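Trurkidham timber yard to shut in July, joiners left looking for wood

The last timber yard in Trurkidham is closing. Wurnero, on Canal Road behind the bus depot, has told its account customers that the gates will shut for good in July. No exact day given yet. The letter went out by post and a lot of people heard it second hand first, over the counter or in the cafe across the road.

It means small joiners, fence builders and anybody with a shed to mend will have to go to Stakulau for sawn timber. That's a 30 mile trip, there and back. Wurnero has 28 people on the books. Staff have been told talks over redundancy will start before the end of the month, and that some jobs may be going at the Stakulau yard, which the firm is keeping. How many, it won't say.

The reason in the letter is rent. The lease on the Canal Road site is up this summer and the landlord, Sarmiento Estates, wants more than the yard can pay. Wurnero says it asked for a shorter lease at the old rate and was turned down. Sarmiento says it made "a fair offer in line with other sites nearby" and that the door is still open. It would not give a figure. Neither would the yard.

Trade has not been great either. Softwood has gone up twice since Christmas, and the big sheds on the ring road sell decking and cheap fence panels at prices the yard says it can't match. Where it still did well was in odd lengths, hardwood offcuts, and cutting to size while you wait. One board at a time if you wanted. The ring road stores don't do that. They will order it in, with a minimum spend.

Joiners who use the yard are not happy. One workshop on Mill Lane said it picks up stock most mornings and has no room to store more than a few days' worth. A trip to Stakulau takes a van and a person off the job for half the morning. "We'll have to put it on the bill, theres no other way," the workshop said. Another said it would try clubbing together with two neighbours on a weekly delivery.

Schools could feel it too. The yard has for years let local ones have offcuts for next to nothing, and the bin by the gate was free to all. Trurkidham High said its woodwork classes had enough put by to see out this term. After that, not sure.

The council was asked if the site could be kept for trade use. It said the land is marked for employment in the local plan, so any change to housing would need permision, and no application has come in. A petition asking for that to be spelled out had 200 names on it when we last looked. There is a paper copy at the post office and one in the cafe.

For customers, the main points as they stand now:

Accounts stay open until closing and any credit can be moved to Stakulau. Ask at the desk.

Cut to size carries on, but no new special orders after the end of June.

Gift vouchers should be used before the yard closes. The letter doesn't say if Stakulau will take them.

Racking, benches and some of the older saws will be sold off, most likely at a sale on site. Details to follow.

Saturday opening has already gone. Weekday hours are the same as before, with the last cut at five in the afternoon. Trade counter parking is down to 5 spaces while the back fence is mended, so expect a queue into Canal Road first thing.

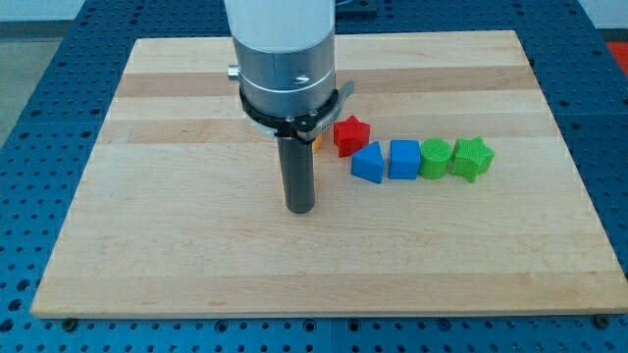 TRURKIDHAM, May 13, 2025

Update on the above. Wurnero and Sarmiento are to meet again next week over the Canal Road lease, both sides have now confirmed. Nothing promised. The yard says its July closing stands unless staff and customers hear otherwise in writing, and that people should not hold off placing orders in the hope of a change. Sarmiento said it would look at a shorter term "if the numbers work".

The council will take the petition at its next planning meeting, in the town hall, open to the public. Names can be added until the day before.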